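Henddale Owners' Update: Phase 2 Lots and the Road Schedule

The second phase of Henddale is now open for reservations. It takes in the ground north of the creek, between the existing entrance and the old Gosselin orchard. Owners in Phase 1 have first choice through the end of February, and after that the remaining lots go on the public list.

Lots in this phase are larger than the ones along Orchard Loop. The smallest has 100 feet of frontage and most are a good deal deeper than they are wide. Setbacks are the same as in Phase 1, with one change: side setbacks on corner lots have been increased so that driveways can be kept away from the intersections. The revised sheet is at the sales office and any builder on the approved list can get a copy.

A reservation holds a lot for 90 days. During that time you can have the soil tested, walk the lines with the surveyor and talk to a builder. The deposit is refundable until the purchase agreement is signed. If you already own a lot and want to trade it for one in the new phase, speak to Lindsay Ruddock at the office before you put down a deposit, as trades are handled on a separate form.

Road work comes first. The base for Mosalora Drive is in and the contractor expects to pave it this spring, weather permitting. The short connecting street to the creek trail will stay gravel until the water main has been tested. Please do not use it to get around the gate - trucks are backing in and out of there all morning.

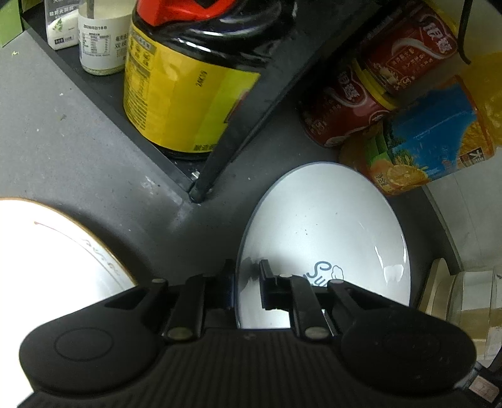
Sheldon Fraser asked whether Phase 1 owners would end up paying for the new roads through their dues. He wrote that his assessment had already gone up once since he closed, and he wanted to see the answer in print before he thought about a second lot.

They will not. Roads, drainage and street lights in Phase 2 are paid for by the developer until they are accepted by the county. Dues from Phase 1 cover the entrance, the trail and mowing of the common ground, as before. New owners start paying the regular dues in the month after closing, whether or not they have started to build.

There is still no deadline to build in either phase. Once a foundation is poured, the outside of the house has to be finished within a year, including the driveway and the front yard. Plans go to Mervin Poirier for review and should include a site drawing that shows any tree you intend to take down. Allow 3 weeks for an answer, longer if the house is on the creek side.

Maps with the new lot numbers are on the wall at the sales office, which opens at 10 a.m. The numbers on the older brochure are out of date, so please go by the wall map when you fill in a reservation form.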